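Readme for the Londach gift list data. Started this in November and kept bolting things on, so the order is a bit random. Sorry in advance.

## What it is

- 497 gift ideas, one per row
- plain CSV, comma separated, UTF-8
- collected from readers of the Londach newsletter (mostly moms, some aunts, one very keen grandpa)
- meant for gift guide posts, printable lists, stocking stuffer roundups, whatever

Cleaned by Lamai Phuthong. Script and price checks by Remzi Tekin. Bug reports to either of us, Lamai answers faster.

## Files

- `gifts.csv` the main list
- `stores.csv` small shops people named, incl. Sarıgül (candles, soap) and Brollier (paper, ribbon)
- `swaps.csv` cheaper stand-ins for pricey ideas
- `notes.txt` leftovers, read at your own risk

## Columns in gifts.csv

| column | what | notes |
|---|---|---|
| `id` | number | gaps are fine, dupes got pulled |
| `idea` | short text | reader's own wording, typos mostly fixed |
| `who` | kid, teen, adult, teacher, host | one value only |
| `holiday` | valentine, easter, xmas, birthday, any | `any` if left blank |
| `price` | whole dollars | rounded up |
| `handmade` | y / n | baking counts as y |
| `store_id` | matches stores.csv | often empty |

Price cap is $30. Over that and it went to swaps.csv with a cheaper idea next to it. People kept sending in espresso machines.
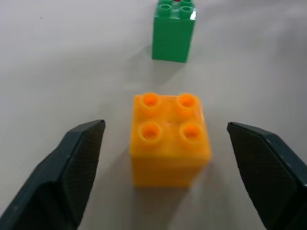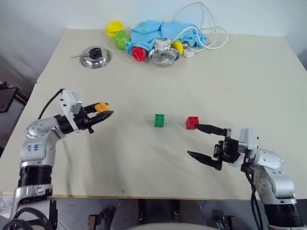
*Toy-sized and orange-yellow, on a pale tabletop in the first shot, pinched in a gripper in the second.*

## How it was made

Reader form, open 5 weeks. A little over 700 rows came in. Then:

1. dropped blanks and spam
2. merged repeats ("fuzzy socks" and "cozy socks" are the same gift, we argued, it's settled)
3. took out names, emails, anything about a specific kid
4. tagged `who` and `holiday` by hand
5. ran it thru Joltari, our little checker, for bad prices and empty ideas

Joltari is in `/tools`. Run it before you send changes:

```
python joltari.py gifts.csv
```

No output = good. Warnings about `store_id` can be ignored for now.

## Known problems

- Heavy on Christmas. Easter is thin, Father's Day has no tag at all (goes under `any`, sigh)
- teens are hard. lots of gift cards
- prices are what the reader typed. Not checked against shops except where Remzi did it, and he only got thru the candles and the kids' books
- `handmade` is shaky on rows sent in before we added the baking rule
- US dollars and US holidays only
- a few ideas are clearly jokes. Left the funny ones

## Please don't

- don't use it to guess what a certain person would like, it's a list of ideas, not people
- don't re-add the names. If you know who sent the waffle iron one, keep it to yourself

## Using it

Free for blogs and home use. Credit "Londach gift list" somewhere on teh page, a link is nice. Want to sell a printable made from it? Ask first, we usually say yes.

## To do

- [ ] Father's Day tag
- [ ] split `adult` into something useful
- [ ] more under $5 ideas for classroom parties
- [x] fix the ribbon rows from Brollier
- [ ] Lamai: second pass on swaps.csv, rows with two stand-ins only keep the first one when you sort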